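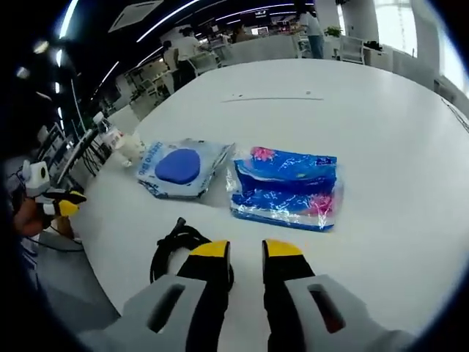
Ornulau, June 7, 2021

Section 4: Looking after the white table

Right, you've got the key, you've found the light switches (Section 2, if you haven't) and you know which fob opens the side door. So now we get to the white table, which takes up more of this guide than I ever planned. I wrote the first version on one side of paper. Then people kept asking me about rings, sticky patches and what they were meant to do with their wrappers, and it grew.

Everything here applies to the big white table in the Reltetti room. The desks by the kitchen have a different top and you can be a good deal rougher with them.

4.1 Before you sit down

1. Have a look at the top from low down, with the daylight behind it. Smears show up beautifully that way, and you'll want to know whether they're yours or the last group's.

2. If there's something sticky, deal with it before you unpack. I know it's dull. It is so much duller with your papers already stuck to it.

3. Check the table is steady. Put a hand flat near the edge and press. A little give is fine, a knock is not. If it knocks, turn the foot under that side a quarter turn at a time until it stops. The top should sit at 77 cm, and there's a tape measure in the Pan box if you've been fiddling with the feet for so long that you've lost track.

4. Put your bags on the floor or the hooks. Buckles scratch.

Note: the Pan box is the lidded tub on the shelf nearest the door. It has PAN on the lid in my handwriting. The name came from the washing-up pan we used before we had a tub and I've never managed to get anybody to call it anything else.

4.2 Unwrapping new things

A lot of what gets put down on the table turns up in plastic: sponges, wipes, pads, snacks, the odd spare lead. Most wrappers do no harm at all, but a few have printing that comes off when it's damp, and blue is the worst for it. I spent half a morning on a pale blue letter once, backwards, near the edge.

1. Lay the packet down with its plain side to the table, if it has one.

2. Tear or cut it in your hands, over your lap if you like, and never on the table top. There is a score line from the day someone (all right, me) used a craft knife on a parcel, and it's staying there for ever.

3. Take the thing out and keep the packet until you're sure you don't need it. Sponges especially! The back of the packet often says whether it has to be soaked before first use, and once it has gone in the bin with the coffee grounds you won't be fetching it out.

4. If you want to put a clean sponge down between jobs, put it on its own packet. That saves hunting for a saucer, and it keeps the damp off the table.

5. When you're finished, flatten the packet and bin it. Crumpled bits of wrapper have a way of skating off the edge whenever somebody opens a window.

CAUTION: Don't leave a damp packet lying printed side down overnight. If you do find a blue mark in the morning, go straight to 4.5 and skip the scrubbing.

4.3 Drinks

I'm not going to ban drinks. I drink at that table all day long and so will you. But do it like this, please.

1. Bottles first. Screw the cap back on every time you put the bottle down. It sounds fussy, but a full bottle with its cap on can be knocked flat and do nothing worse than make everyone jump.

2. Paper cups are in the cupboard over the sink. Take one, and use the same one until you go home. They go soft at the bottom if you leave a drink standing in them all afternoon, so drink up or tip it away.

3. Keep the bottle and the cup next to each other, on the side away from your leads. I stand mine together as a pair and then my hand knows where to go without my looking up.

4. Don't fill a cup on the table if there's anything electrical within reach of a spill. Take it to the sink. You could do with the walk anyway.

5. Hot drinks want a mat. There's a stack of cork ones in the Pan box.
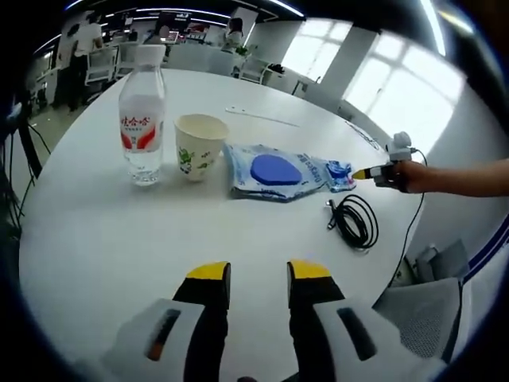
Water bottle, paper cup and the blue sponge on its packet.

If more than one of you is drinking from the same sort of bottle, put your initials on the cap with the marker. Labels all look alike by three in the afternoon and I have drunk a stranger's water more often than I'd like. The marker stays on a plastic cap quite happily – please don't test it on the table.

Note: the recycling takes empty bottles, caps on. It doesn't take the paper cups. I've asked Indar (they look after the bins for the whole building) and the answer was a firm no, so cups go in the ordinary waste.

4.4 Cables and leads

Nothing makes a table look untidier than leads, and I say that as someone who owns far too many. My rule is that a lead which isn't plugged in should be coiled, and a coil should be small enough to lie flat.

1. Unplug both ends. Do hold the plug when you pull, and leave the poor cable out of it.

2. Start at one end and wind it into loose loops, as wide as your hand or thereabouts. Let it go the way it wants to go. If it twists into a figure of eight, let it drop, give it a shake and start again.

3. Leave the last bit poking out so you can find it next time. I like to have the plug end resting on top, where I can see what sort it is.

4. Lay the coil down gently. The metal end is the part that scratches, so it mustn't be dragged across the top. Pick the whole thing up if you want to move it.

5. Anything that runs off the far side of the table should go along the edge first and then down, never straight across the middle where people reach.

CAUTION: Never wind a lead tightly round your hand and pull it snug. It looks ever so neat for a week and then the inside goes. We lost two good ones last July that way.

If you find a lead that belongs to nobody, put it in the Pan box with a bit of tape round it and the date. After a month it's fair game.

4.5 Wiping down

Do this at the end of your session, every time, even if you think you haven't made a mess. It takes a few minutes. I've tried all sorts of sprays on that surface and have come back to the same weak mix, which costs next to nothing.

1. Move things off in groups. Drinks to the side first, then leads, then papers and pens. Pens roll, so put them in something.

2. Measure 310 ml of lukewarm water into the jug and add 50 ml of white vinegar. There are two lines drawn on the jug, so you needn't be clever about it.

3. Wet the sponge, then wring it out well. It should feel damp and no more. If it drips when you hold it up, wring it again.

4. Start at the far edge and wipe towards yourself in long overlapping strokes. Go lightly over any line or join in the top and don't let liquid sit there.

5. Rinse the sponge and go round once more with plain water.

6. Dry with the cotton cloth straight away. Leaving it to dry by itself gives you those cloudy streaks that only show up when the sun comes in, and then I get messages.

For a blue mark from a wrapper, hold the damp sponge on it and count slowly to twenty, lift, and blot with the cloth. Do that as many times as it needs. Rubbing just spreads it out into a larger, paler mark, and I've yet to meet a person who preferred that.
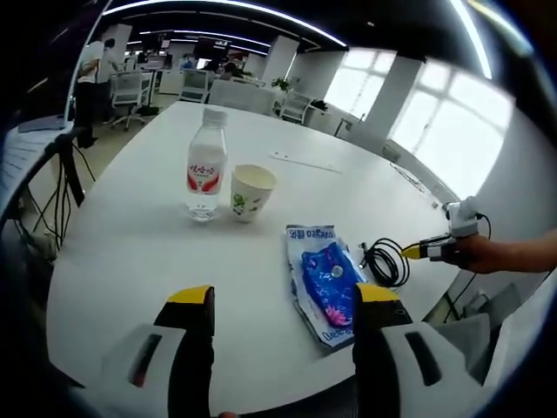
After the blotting, go over the patch with plain water and dry it, the same as the rest. If there's still a shadow after four or five goes, leave it alone and drop me a note. I've a tube of polish at home that shifts most things, though I don't keep it in the room, as it's far too easy to use too much.

Note: the green-backed scourers under the sink are for the oven tray. Please, please keep them there.

4.6 Putting things back

1. Sponge: rinse, squeeze, and stand it on its edge in the rack. Don't shut it up wet in the Pan box or you'll be able to smell it from the stairs.

2. Cloth: over the radiator if it's damp.

3. Jug: upside down on the drainer.

4. Unopened packets: in the Pan box, bigger flat ones at the bottom and little ones on top.

5. Leads: coiled, on the shelf next to the box.

6. Cups with anything left in them: down the sink, then in the bin. Do look inside first. A pale drink in a white cup is easy to miss.

Walk once round the table before you leave. I always find something of mine on the far side, usually a pen, as it happens, and usually the one I'd accused somebody of taking.

4.7 If something goes wrong

Big spill: lift the leads before you reach for a cloth. Then mop from the outside of the puddle inwards.

Table knocks and turning the foot doesn't help: the pad under the foot has worn down. Spares are in the small drawer, marked 1064. They push on, with the smooth side to the floor. Get a second person to take the weight.

Scratch: leave it, and write it in the book with where it is and how long. You won't be told off.

No sponge in the box: use the cotton cloth, wrung out the same way, and put "sponges" on the shopping list by the kettle.

Section 5 deals with the windows and blinds.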